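Shop > Classroom robotics > Club kits > Drillura two-finger gripper set

Last updated: October

Drillura gripper set for student arms. Part 3622, $641, fits the Toltel arm and most club builds.

The maker says it will pick up "anything a student can." We doubt that. The set is rated to lift up to 80 grams, and our own club took 2 evenings to get the fingers closing evenly. Humaira Zaidi, who coaches the club, still wouldn't enter it in a timed contest.

Shell and driftwood exercise, club bench: 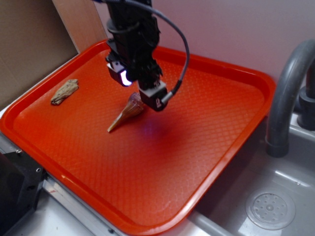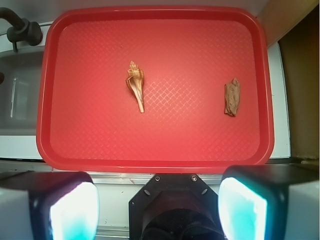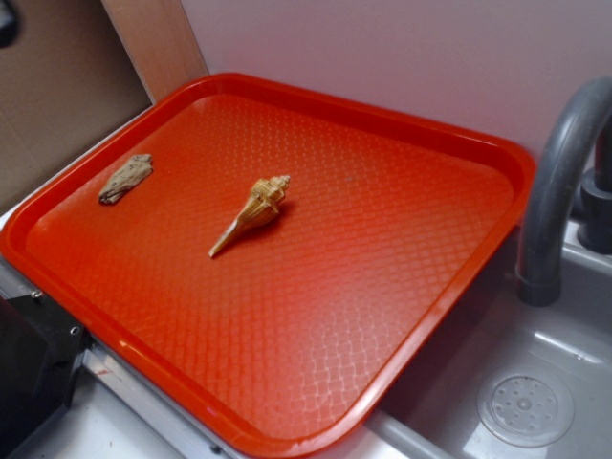
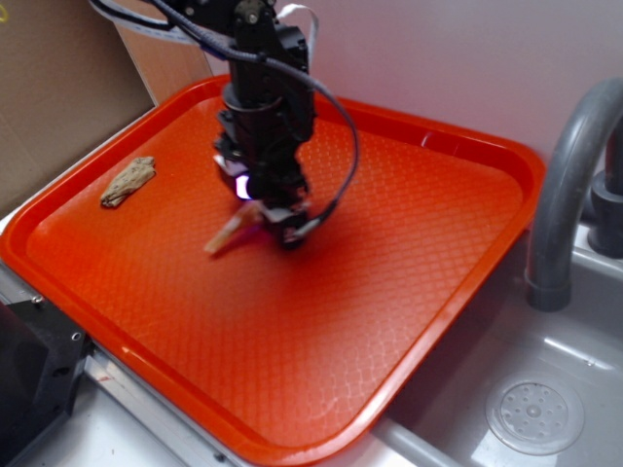

Most clubs will start with foam cubes, and foam cubes flatter any gripper. Ask your students to try awkward shapes before you believe the brochure. A spiral shell with a long thin end gives them plenty to argue about, starting with where to grab it. Mohcine Erraji's group wants softer pads. We don't stock them yet and can't promise they'd help.

Arm and tray not included.

We use cookies to remember your cart. Accept or manage settings.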